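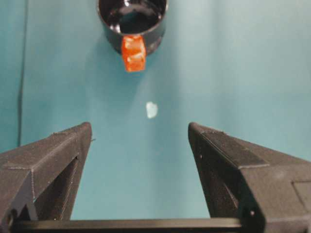 Ich habe jetzt einen Monat lang versucht, meinen Bahnanschluss in Pornau zu bekommen. Es folgt ein Thread über Umsteigezeiten, für alle, die abends nichts vorhaben. 1/

Ausgangslage: Der Regionalzug kommt um 17:42 Uhr an. Der Bus fährt um 17:43 Uhr ab. Dazwischen liegen eine Minute, eine Unterführung und eine Rampe, die vermutlich ein Bergsteiger geplant hat. 2/

Laut Auskunft ist das eine »gesicherte Verbindung«. Ich habe nachgelesen. Gesichert heißt, dass beide Fahrzeuge an diesem Tag verkehren. 3/

Der nächste Bus fährt um 18:33 Uhr. 50 Minuten Pornau also. Es gibt dort eine Bank, einen Bäcker, der um halb sechs schließt, und einen Automaten, der nur Münzen nimmt und davon auch nicht alle. 4/

In der ersten Woche bin ich gerannt. Mit Rucksack und Laptop durch die Unterführung, Rampe hoch, Arm in der Luft. Der Busfahrer hat freundlich zurückgewinkt. 5/

In der zweiten Woche habe ich die Wagenreihung studiert. Wer in der letzten Tür des vorletzten Wagens steht, steigt direkt an der Treppe aus. Das wissen in diesem Zug offenbar alle, es ist dort so eng wie beim Schlussverkauf, während vorne zwei Leute mit ihren Einkaufstaschen je einen Vierer bewohnen. 6/

Einmal hat es geklappt! Der Zug war pünktlich, ich war als Dritte an der Treppe, und der Bus stand noch da. Es war der 117er. Ich brauche den 549er. Der war weg. 7/

Der 117er fährt übrigens auch ungefähr in meine Richtung, hält dann aber am Friedhof und macht dort Pause. Man darf sitzen bleiben. Das Licht geht aus. 8/

Dann habe ich dem Verkehrsverbund geschrieben, sachlich, mit Uhrzeiten. Vorschlag: Bus drei Minuten später abfahren lassen. Ich hielt das für bescheiden. 9/

Antwort nach 10 Werktagen: Man danke für die Anregung. Eine Verschiebung sei wegen der Anschlüsse leider nicht möglich. 10/

Wegen der Anschlüsse. 11/

Ich habe zurückgefragt, welche Anschlüsse das sind. Am Endpunkt des 549ers gibt es eine Wendeschleife, eine Altglassammlung und eine Wiese. Seitdem ist der Vorgang »in der Fachabteilung«. 12/

Kleiner Einschub für die, die jetzt »Nimm doch das Rad« tippen: Es gibt eine Radabstellanlage. Sie liegt auf der anderen Seite der Gleise. Mein Fahrrad steht seit April dort und ich erreiche es durch dieselbe Unterführung, allerdings bergauf nach Hause, sieben Kilometer, Landstraße, ohne Radweg. Habe ich zweimal gemacht. Beim zweiten Mal hat mich der 18:33er überholt. 13/

Und für die, die »Auto« tippen: ja, danke. 14/

Die App kann inzwischen auch Alternativen vorschlagen. Für den kürzesten Weg vom Bahnhof nach Hause (sieben Kilometer, siehe oben) empfiehlt sie mir, bis zur Kreisstadt weiterzufahren, dort zu warten und von der anderen Seite zurückzukommen. Ankunft 19:20 Uhr. Markiert mit einem grünen Blatt. 15/

Was man in der Wartezeit so macht: Ich habe drei Romane gelesen, die Beförderungsbedingungen und sämtliche Aushänge. Der Aushang zum Schienenersatzverkehr ist aus dem vorletzten Sommer und hängt über dem aktuellen. Beim aktuellen sieht man unten noch »entfällt«. 16/

Man lernt auch Leute kennen. Wir sind eine feste Runde geworden, die Bank fasst vier, der Rest lehnt. Inzwischen bringt immer jemand Kekse mit. Wenn der Anschluss irgendwann funktioniert, sehe ich die alle nie wieder, und das bereitet mir ein bisschen Sorge. 17/

Im Juni war Fahrplanauslage. Man konnte im Rathaus den Entwurf fürs nächste Jahr einsehen und Stellung nehmen. Werktags von 9 bis 12 Uhr. Mit dem 549er wäre man um 12:04 Uhr da gewesen. 18/

Eine Nachbarin hat den Entwurf für mich abfotografiert, sie hat vormittags frei und ein Auto. Darin steht: Der Bus fährt künftig nicht mehr um 17:43 Uhr. Es gab also wirklich eine Änderung! 19/

Er fährt um 17:41 Uhr. 20/

Ich habe kurz überlegt, ob das Absicht ist. Aber eigentlich ist es ehrlicher so. Vorher hatte man eine Minute Hoffnung, jetzt kann ich am Gleis gemütlich aussteigen und die Rampe in meinem eigenen Tempo hochgehen. 21/

Die Auskunft hat es auch schon verstanden und zeigt die Verbindung nicht mehr als gesichert an. Sie zeigt jetzt gleich den 18:33er. Umsteigezeit: »komfortabel«. 22/

Nachtrag, weil mehrere fragen: Nein, die beiden Fahrpläne kommen nicht vom selben Unternehmen. Der Zug wird vom Land bestellt, der Bus vom Kreis, und die App ist von irgendwem dazwischen. Alle drei haben ein eigenes Beschwerdeformular. In zweien davon ist »Anschluss verpasst« kein auswählbarer Grund. Ich nehme immer »Sonstiges / Lob«. 23/

Nachtrag 2: Die Fachabteilung hat sich gemeldet. Sie bittet um die Angabe, an welchem Bahnsteig der Bus hält. 24/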